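Search this site Go

Storing artificial flowers between displays without flattening the heads

Araceli Camacho
I keep artificial roses and hydrangeas for table displays and change them every August. They go into white plastic baskets with perforated sides. The rose heads hold up. The hydrangea petals crease and the leaf sprigs pull off. Is there a packing order that prevents this? Current sorting table:

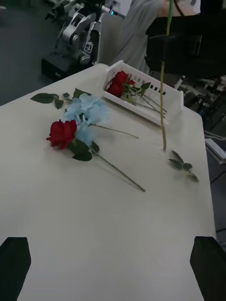
Replies

Damián Cervantes
Pack by stiffness. Procedure I use:
Lay the stems on a bare table and separate roses from hydrangeas.
Push each leaf sprig back onto its stem. Store loose sprigs flat in an envelope.
Roses go in first, heads at one end of the basket, stems parallel.
Hydrangeas go in last, with nothing on top. Maximum 2 layers.
For creased petals, use a garment steamer from 50 cm and let the head hang for a day. Test one petal first. Some dyes run, pale blue more than red.
If you have shelf height, store hydrangeas upright. No weight on the petals at all.
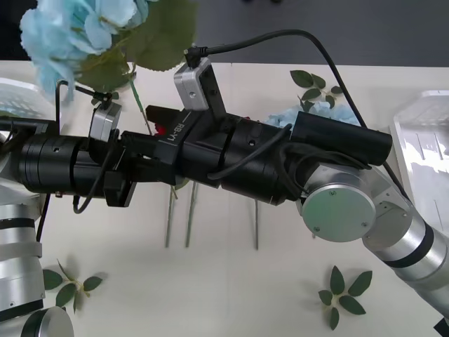

Light blue hydrangeas and green leaves, with a white basket at either side.

Zamudio
We just throw ours in a bag. Nearly 80 stems, fine so far. Replace the bad ones.

Likent
Agree on upright. A dab of hot glue where the sprig meets the stem stops the leaves coming off. Do not glue if you plan to rearrange.

Contact us | Copyright Holtden Community Help | Back to top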